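I bought the Horrocks clamp meter in March, mostly because my old Wadus had started giving me a different number every time I closed the jaws. I run a lot of cable in tray, and I need to trust what I'm reading.

First impressions are good! The jaws open wide enough for a fat jacketed cable, the dial clicks nicely (even with gloves on), and the backlight stays on long enough to write something down. I checked it against Bradley Wragg's bench meter at 40 amps and again at 200, and it was within 2 amps both times – fine for what I do.
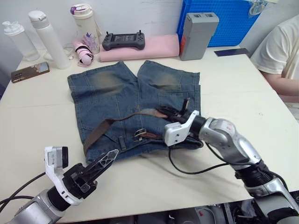
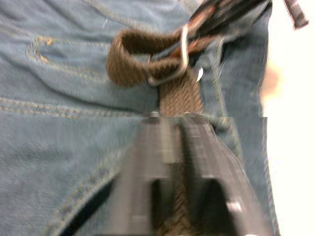

Denim and a belt with a metal buckle, on both.

Now the grumbles. The hold button sits right where my thumb goes, so I keep freezing the display by accident. The test leads are stiff and the pouch is a joke, so I've gone back to my Jamar one. And the low range wanders a bit below an amp or so, which might bother you if you chase small leakage currents.

Would I buy it again? Yep, I would. Chelsea Stockdale has already borrowed mine twice and I'm still waiting to get it back from Thursday.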